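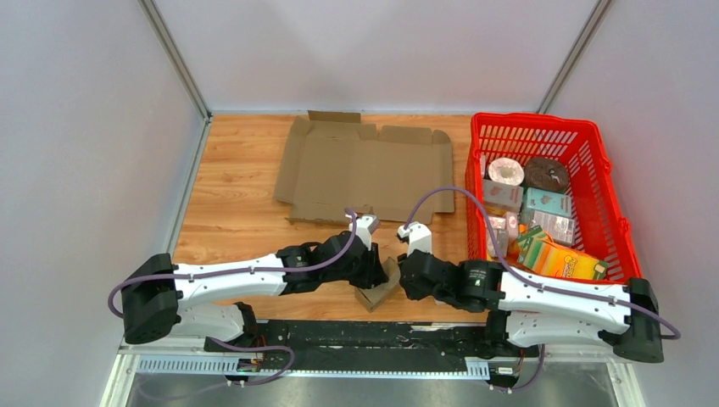

Prestwood Pantry and Parcels list
Re: [parcels] Boxes for Monday

Mayuree Ratanaporn wrote:

> Hi all,
>
> Balten are dropping off the flat boxes on Friday instead of Monday, so
> they will be in the back hall when you get in. I have two questions
> before I send the sheet around.
>
> First, do we still pack straight from the shelves, or do we fill a basket
> for each household and box it afterward? Markcombe did it straight from
> the shelves last time and had 5 parcels go out with no toilet paper.
>
> Second, does anyone remember which way the small boxes fold? I had three
> come open at the bottom on the stairs at Palacios Court.
>
> Mayuree

Baskets first, please. Fill the basket, check it against the slip, then make up the box. It takes a little longer per parcel but we don't end up opening taped boxes to look for what's missing. The red plastic baskets are fine for this. You can see through the slots in the sides, and a basket holds what goes in one standard box with a bit of room left over.

Toilet paper goes in the basket first. It's the thing people forget, and it takes up the most room, so you want to know where it is before the small boxes go in around it. When you move everything over to the cardboard box, the order changes: heavy cartons flat on the bottom, toilet paper on its end in a corner, anything soft or round on top.

On the folding – lay the box out flat on the table with the creases facing up and bend every flap back and forth once before you stand it up. The new ones are stiff and the flaps spring back if you skip this. Short flaps in first, then the long ones over them. One strip of tape along the seam and a second across it. The ones that opened on the stairs only had the one strip, I think, and that was probably me.

Keep the offcuts. A small piece folded in half and stood on edge makes a good divider if there's a gap at one end of the box.

We have 18 parcels on the sheet for Monday and 10 of those are for Palacios Court, so I'd do those first and get them by the door. Doors open at 9. The tape guns are in the gray drawer, and one of them needs a new roll.

Mayuree, could you add a column to the sheet for pet food? Two households asked last month and I wrote it on the back of a slip, which I have since lost.

Arash Asadi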